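Drunutside Toy Library
Posts in this thread: 7

1/ Sorting is among the first kinds of reasoning a young child practises with the hands. This month the Toy Library is placing its foam block sets back on the lending shelves, and we take the opportunity to set out how they may be used at home and in group settings.
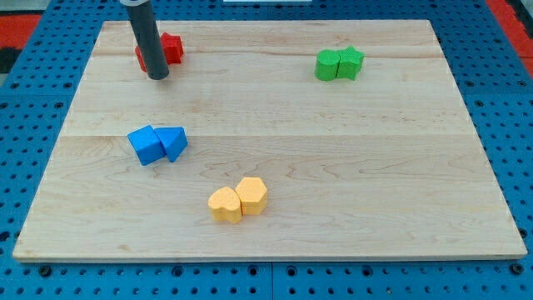

Foam blocks on a maple board, paired by colour. Within each pair the two shapes differ.

5 comments 73 shares

2/ The arrangement is the one we recommend for a first session. Each colour is represented by two blocks, and the two are set close enough to touch. A child who has been asked to "find the friends" will generally work by colour before shape, and it is sensible to allow this for as long as it holds the child's interest. There is no need to name the shapes at this stage unless the child asks.

Families often enquire whether the blocks should be handed over in a heap. Either method is acceptable. Some children prefer to see the finished arrangement, take it apart and put it together again. Others would sooner begin with the heap and are little interested in the adult's version.

2 comments 18 shares

3/ When colour matching has become easy, the same blocks may be sorted by form. The star-shaped pieces are useful for this purpose. A child can feel the points with the eyes closed, and can then be invited to look for another block which feels the same. Staff at our Tridside branch carry out this activity with the blocks under a tea towel.

Please expect disagreement. A child of three may maintain that a red star belongs with the other red block and nowhere else. This is a perfectly good answer to the question as the child understood it, and it should be accepted as such. The question may be put again on another day in different words: "Which ones have points?" is clearer to most young children than "Which ones are the same?"

11 comments 31 shares

4/ A word on the working surface. We ask borrowers to set the blocks out on a board or tray. Our own boards were cut for us by the Rawat workshop and are lent with the sets on request. A defined surface shows a child where the activity begins and ends, and it allows an unfinished arrangement to be lifted on to a sideboard at mealtimes. Space should be left between the pairs. Where the blocks are crowded together, younger children tend to build with them, and the sorting is forgotten. Building is of course welcome, but it is a separate activity and is better done on the floor.

Boards should be wiped with a barely damp cloth and dried at once. They must not be left to soak or stood against a radiator.

4 comments 9 shares

5/ Care of the foam. Blocks may be washed by hand in lukewarm water with a little washing-up liquid, pressed gently in a towel and left to dry in the air. They should not be placed in a dishwasher or tumble dryer. Foam marks readily under fingernails and teeth, and small dents are treated as ordinary wear. We make no charge for them. Any block from which a piece has been bitten or torn should be withdrawn from use immediately and reported to the desk, so that the set may be made up before it is lent again. Children who still put toys in their mouths should be supervised throughout.

6 comments 22 shares

6/ Borrowing. Sets may be reserved at the Drunutside and Tridside desks and at the Drirkby Children's Centre. The loan period is three weeks, renewable once if no other family is waiting. Childminders and nurseries may borrow up to five sets at a time and are asked to give a week's notice. The Library holds about 300 items for children under the age of seven, and the printed catalogue will next be revised in August. Borrowers are kindly requested to check each bag against the card inside it before returning it.

8 comments 14 shares

7/ Enquiries concerning block sets, including requests for a demonstration at a playgroup or parents' morning, should be addressed to Shalini Yadav, Early Years Lending, at the Drunutside desk. Written requests are normally answered within five working days. Replies to this thread are read on weekday mornings only.

3 comments 7 shares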